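机器人来收碗，先要守哪些规矩？

吃完饭，桌上剩下几只碗、几个盘子，谁来收拾呢？在很多家里，这是爸爸妈妈的活儿，有时候也轮到你。要是有一天，家里来了一位长着两条胳膊的机器人帮手，它能不能一进门就动手干活？

先别急！就像你第一次过马路之前，大人一定会拉着你的手，把红灯绿灯讲上好几遍，机器人在家里干活之前，也有一大堆规矩要学。这一篇是“格沃尔顿（Gevulton）小小工程师”栏目的第3讲，我们就慢慢地、仔仔细细地把这些规矩聊一聊。你可以自己读，也可以拉上家里的大人一起读，读到哪里累了就歇一歇，喝口水再回来。

规矩是从哪儿来的？

你可能会问：机器人又听不懂批评，给它定规矩有什么用？

问得真好！其实，规矩有一大半是写给人看的：写给设计机器人的人，写给编程序的人，也写给跟机器人住在一起的人，比如你。

大家把“怎么做才安全”这件事商量好，一条一条写下来，让所有人都照着做，这样的文件就叫作“标准”。你身边到处都有标准：插头为什么能插进插座？因为做插头的人和做插座的人，看的是同一套尺寸。过山车为什么要量身高？也是有人事先想过、算过，然后写下来的。

机器人也一样。世界各地有许多工程师在为机器人写标准，有的讲工厂里的大机器人，有的讲走进家里、照顾人的机器人。那些文件又厚又难读，大人读着也要打哈欠。所以在我们栏目里，大家用的是一本薄薄的小册子，叫《杰尔卡（Jerka）家务守则》，里面的话都很短，下面要讲的几条就是从那里面挑出来的。

第一条：先停下来看一看

你收碗的时候，眼睛一扫就知道哪只碗在前面、哪只盘子在后面。机器人可没有这么轻松。它要靠摄像头看，再靠电脑去算：这个圆圆白白的东西是碗还是盘子？离我的“手指”有多远？旁边有没有别的东西会被碰倒？

守则里说，没看清楚，就不许伸手。要是太阳光从窗户照进来，晃得看不清，那就等一等，换个角度再看。慢一点没关系，碗又不会自己跑掉。

还有一件更要紧的事：看看附近有没有人。假如有个小朋友正趴在桌边画画，或者家里的猫跳上了椅子，机器人就应该放慢，离得太近了就应该停住。

第二条：轻轻地拿，稳稳地拿

机器人的“手”有个专门的名字，叫夹爪。最常见的夹爪只有两根手指，一开一合，像一只小螃蟹的钳子。两根手指能做什么呢？能做的可多了，只是每拿一样东西，都得想好用多大的力气。

力气太大，薄薄的瓷碗会裂；力气太小，勺子会“当啷”一声掉下去。你可以做个小实验：伸出拇指和食指，只用这两根手指去捏一把勺子，先捏勺柄的最末端，再捏勺柄的中间。是不是捏的地方不一样，勺子翘起来、沉下去的感觉也不一样？工程师们要把这种感觉变成数字，教给机器人。

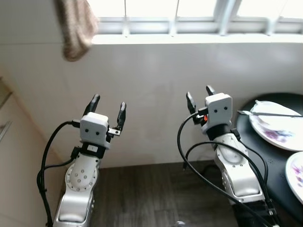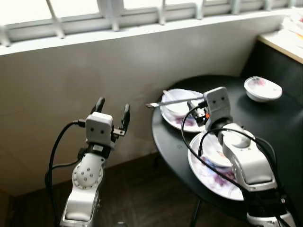
窗边的黑色圆桌、带紫色花纹的白盘子，还有两条机械臂。第二张图里，右边的夹爪夹着一把长长的银色勺子。

第三条：两只手要商量着来

只有一条胳膊的机器人，最多碰到桌子、碰到碗。有两条胳膊的机器人，还得多操一份心：自己别打到自己！

你拍手的时候，从来不用想“左手到哪儿了”，因为你的大脑悄悄替你算好了。机器人的电脑也得做这件事，每时每刻都要知道两条胳膊弯成什么样、伸到了哪里。守则里写着：一只手干活，另一只手没事做，就待在自己那一边，不要凑热闹。

对了，胳膊上的电线也要算进去。机器人转手腕的时候，电线会跟着动，要是一不小心勾住了杯子把手，那可就糟啦。所以检查机器人的时候，大人会让它慢慢转几圈，看看电线有没有绷得太紧，有没有什么东西会被它带到。

第四条：要有一个谁都够得着的停止按钮

很多机器旁边都有一个红色的大按钮，圆圆的，像个蘑菇，名字叫“急停按钮”。遇到危险，一巴掌拍下去，机器就停了。

按钮为什么要做得那么大？因为人一着急，手就会忙乱，小按钮不好找。为什么常常是红色？因为红色显眼，我们从小就知道红色表示“停”。你看，连一个按钮的样子，都有人认认真真想过呢！

不过也请你记住，急停按钮不是玩具。没有事的时候不要去拍它，就像没有着火的时候不能去碰消防警铃一样。按过以后，也要由大人来检查，再决定能不能重新开始。

第五条：练了很多遍，还要再练

我们栏目里的机器人帮手叫“纳特尔（Naltel）”。为了学会收拾餐桌，它一共练了412次。每练完一次，负责记录的人就在本子上写一行：碗拿稳了没有？路上碰到别的东西了没有？有没有该停的时候没停？

这412次里，有369次是全部做对的。听上去很不错，对不对？可是按照守则，这还不够，它还不能在没有大人看着的时候自己干活。那些没做对的，每一次都要翻出来，弄明白是哪里出了问题，改好，再练。

你写错了字，老师让你订正，有时候你会觉得有点烦吧？机器人也在天天订正呢，它的订正本可能比你的还要厚好几倍。

那我们自己要守什么规矩？

说了这么多机器人的规矩，也该轮到我们啦。要是你去参观，或者学校里、家里真的有一台会动的机械臂，请记住下面这些话：

地上要是贴了线，就站在线外面。没有贴线，问问大人该站在哪儿。

机械臂停着不动，不等于它关掉了。它也许正在“想”下一步呢，所以不要伸手去摸，更不要把手指放进夹爪中间。

长头发扎起来，围巾和长长的衣带收好。

不要突然往它面前扔东西，也不要从它的胳膊底下钻过去。

看到它做错了，大声告诉大人，不要自己去帮忙。碗打碎了可以再买一只，你的手可只有这一双。

动手试一试：给机器人写一页守则

准备一张纸、一支笔、一只塑料碗、一把勺子，再找一位愿意扮演机器人的家人。

请“机器人”站在桌边，每只手只能用两根手指。你来当工程师，用说话的办法指挥他，把勺子从桌上拿起来，放进碗里。他只能照你说的做，你没说的，他一点儿也不许多做。

你很快就会发现，光说一句“拿勺子”是不行的。哪只手？往哪边伸？伸多远？捏哪里？捏住以后抬多高？每当“机器人”做错一次，你就在纸上加一条规矩。写满一页，再从头来一遍，看看这回是不是顺利多了。

有个叫“库达（Qudah）”的小读者班，把大家写的守则订成了一本，足足有700条！里面我们最喜欢的一条是：“拿起来之前，先想好要放到哪里去。”

这条规矩，你收拾书包的时候也可以用用看。下一讲我们聊聊机器人是怎么“看见”东西的，记得带上你的手电筒。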